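Comunidad Letelden > Robótica y automatización > Kits y accesorios

¿Merece la pena el kit de pinza manual Kevby para grabar demostraciones?

Publicado por tuercaloca el 13 de agosto de 2018

¡Hola a todos! Llevo desde mayo dándole vueltas a comprar el kit Kevby, el de las pinzas de mano con cámara para grabar demostraciones y luego enseñarle la tarea al brazo. En casa tengo un brazo pequeño de sobremesa (un Esus de segunda mano, que va de maravilla) y hasta ahora lo he programado punto por punto, con paciencia y mucho café. Me encantaría coger la pinza, doblar una servilleta unas cuantas veces y que el brazo aprenda de ahí.

El kit completo sale por 996 euros y trae dos pinzas, las tarjetas de marcadores, el soporte de cabeza y una licencia del programa de calibración. Mis dudas:

¿Se nota el peso después de un rato? Tengo las muñecas regular.

¿Hace falta una habitación preparada o vale el salón de casa? El mío tiene un ventanal enorme y por la tarde entra el sol de lleno.

¿La calibración es tan pesada como dicen en otros foros?

Gracias de antemano, que en esta comunidad siempre aprendo algo.

3 respuestas

mirlo_azul

Yo lo compraría sin pensarlo. Lo probé en una feria y me pareció una pasada, muy suave el gatillo. Lo del peso ni me enteré, aunque estuve 4 minutos con él, así que tampoco me hagas mucho caso.

pinzas_y_cables

¡Bienvenido al club de los que ya no quieren programar punto por punto! En nuestro taller usamos el Kevby casi a diario y estoy encantado con él, con sus pegas, que las tiene. Te cuento por partes.

Peso. La pinza está bien equilibrada y el mango es cómodo, pero se nota. Nosotros hacemos tandas de 40 minutos y luego descanso obligatorio, porque a partir de ahí las demostraciones salen peores: la mano tiembla, se agarran las cosas de cualquier manera y al revisar las tomas acabas tirando la mitad. Con las muñecas delicadas yo empezaría con tandas bastante más cortas y apoyaría los codos en la mesa siempre que la tarea lo permita. El gatillo trae dos muelles, prueba primero el blando.

Calibración. La primera vez tardé una tarde entera y le cogí manía. El manual está traducido a medias y el paso 13 remite a una figura que no existe (ese paso es el de girar la pinza despacio delante de la tarjeta, por si te atascas en el mismo sitio que yo). Una vez que le coges el aire son unos minutos y sale a la primera casi siempre. Tres consejos sueltos: pega la tarjeta sobre algo rígido, no la plastifiques con brillo y mueve la pinza con calma, como si llevaras una taza llena. Y guarda una copia del archivo de calibración, que una actualización me lo borró y la bronca todavía me dura.

Montaje de las puntas. Las de goma que vienen de serie agarran bien el cartón y la tela, y bastante mal el plástico liso. Compramos aparte unas Kikuchi más blandas y la mejora es enorme. Encajan sin adaptador, con el mismo tornillo. 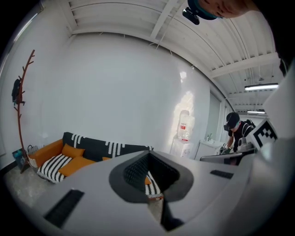 En cuanto a la habitación, tu salón puede valer perfectamente, y de hecho a mí me gusta más grabar en un sitio con vida que en una caja blanca vacía. La cámara de la pinza es de ojo de pez y lo abarca casi todo, así que cuenta con que en cada toma salga media casa: mira cómo en esta entran el sofá naranja, el perchero con forma de árbol, el dispensador de agua y hasta los fluorescentes del techo, con las paredes curvadas. Para la localización eso va de perlas, porque un sofá con cojines de rayas da muchísimos más puntos de referencia que una pared lisa. Lo que te puede dar guerra es el ventanal. Ponle un estor claro, de los que dejan pasar la luz difusa, y evita que el sol pegue directo en las tarjetas. Y una vez que empieces una tanda, no muevas los muebles.

¿Lo volvería a comprar por 996 euros? Sí, y además con ganas. Si solo quieres hacer una tarea sencilla con el Esus y no piensas pasar de ahí, quizá te salga mejor seguir punto por punto. Si te pica la curiosidad como a mí, ¡te lo vas a pasar en grande! Pregunta lo que quieras cuando te llegue.

rulo_77

De acuerdo con casi todo lo de arriba. Añado que antes de pedirlo mires la versión de la controladora de tu Esus, que con las antiguas hay que actualizar el firmware y es un rato largo. En mi caso la licencia venía para un solo ordenador, pregunta a la tienda si te la pueden poner para dos. A mí me la cambiaron sin coste.

tuercaloca

¡Mil gracias a los tres! La controladora la miro esta noche. Lo del estor ya está decidido, y me apunto también las puntas blandas. Cuando tenga la primera servilleta doblada subo el vídeo.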